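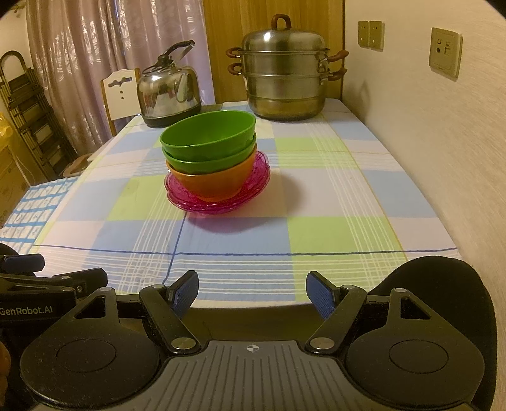
2019-07-29, Vunberg

Bowls and plates all day, and a really good day! We're up to 1,478 logged picks for the Hela set. The folks on the dish line at Vukmont want the stacking handed over first - it's the part that wears out their wrists - and they'd keep the sorting and checking, with 20 minutes of each shift set aside to go over what the arm got wrong. I love that they asked for that themselves.

Rim grips next, 40 per bowl size. 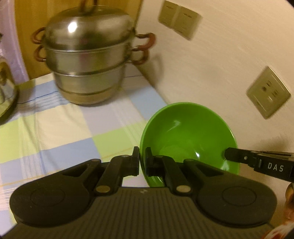

Green bowl, one fingertip inside the rim and one outside.

To do: send Falcão the new shift sheet, recheck the 9 mislabeled clips.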